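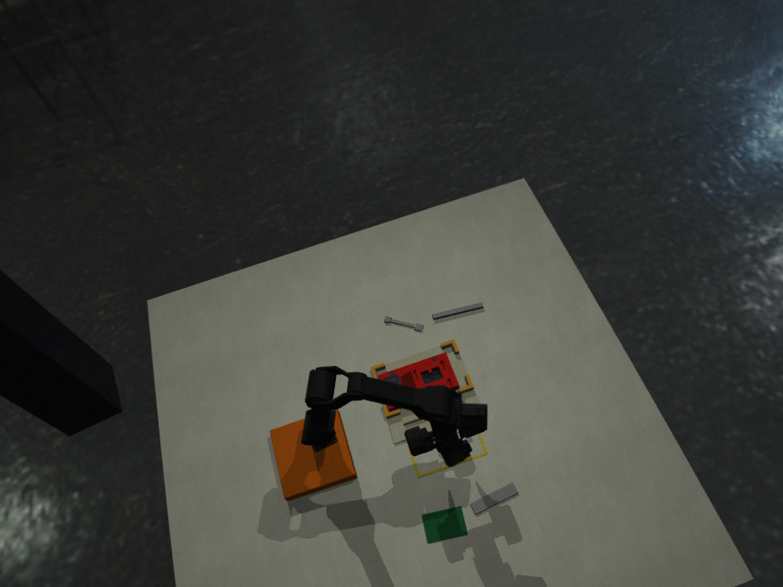 **Zedholm_Office**
The Dokine Trust plate appeal has 259 pledges. Production begins at 500. Pledges of 20 pounds are held until then.

**eskola_branch**
Our members were told in May that the threshold was 2000. Which figure applies?

**Zedholm_Office**
The figure is 500. The higher one was an early proposal – it was withdrawn.

**Stundamon**
I must disagree. The pledge form still states 2000, and donors rely on the form.

**Zedholm_Office**
Noted. The form will be corrected.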